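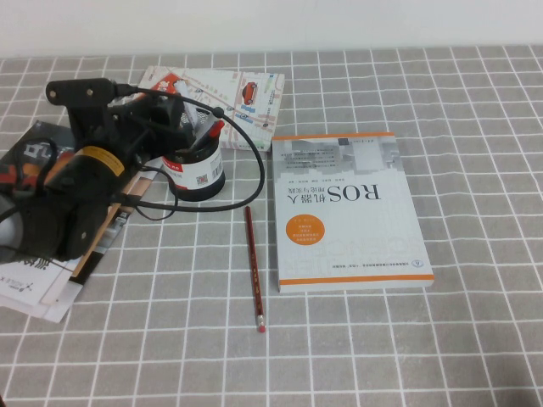

Tablecloth

A tablecloth is a piece of cloth laid over a table, either to protect it or to make it look nicer, and I've been writing up household linens for this site long enough to say it's the one people have the strongest feelings about. Mention napkins and they shrug. Mention tablecloths and you get somebody's grandmother.

History

People have been covering tables in Europe since Roman times at least, and by the Middle Ages a white linen cloth was a proper sign of wealth (washing it was hard work, and somebody else usually did it). Diners wiped their hands on the edge, which sounds dreadful but was perfectly good manners. Damask, with its pattern woven in so that it only shows when the light catches it, came later and stayed the posh choice for centuries. Printed cotton made coloured cloths cheap, and then oilcloth came along for kitchens — wipe it down and off you go!

Patterns

Checks and grids are the great survivors. Gingham is the famous one, with its two sets of coloured stripes crossing, but I'm fonder of the windowpane check, where thin lines on a plain ground make open squares. It's also handy if you like your cutlery straight. Bujar Jurić, who ran the linen stall at Winwood market, told me he could sell a check in February when he couldn't shift a floral for love nor money.
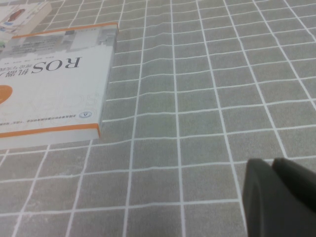 Grids do have one drawback. Any pull or crease shows up straight away in the lines, so they want ironing more than a busy print does. I iron mine slightly damp, from the middle outwards, and roll it round a cardboard tube afterwards. Folding leaves you with a cross down the middle that takes ages to drop out.

Sizes

The usual advice is to measure the table and add the overhang twice, once for each side. My kitchen table is 145 cm wide, which is an awkward number, and I've never found a ready-made cloth that suits it. For everyday meals a short drop is fine. For a formal dinner people go longer, though too long and you'll be sitting on it.

Fabrics

Linen is lovely and creases if you look at it. Cotton is easier, polyester easier still, and I keep one of each. Most plain cotton cloths will go through at 60 degrees, but check the label first, especially with dark colours.

See also: Napkin, Placemat, Table runner, Oilcloth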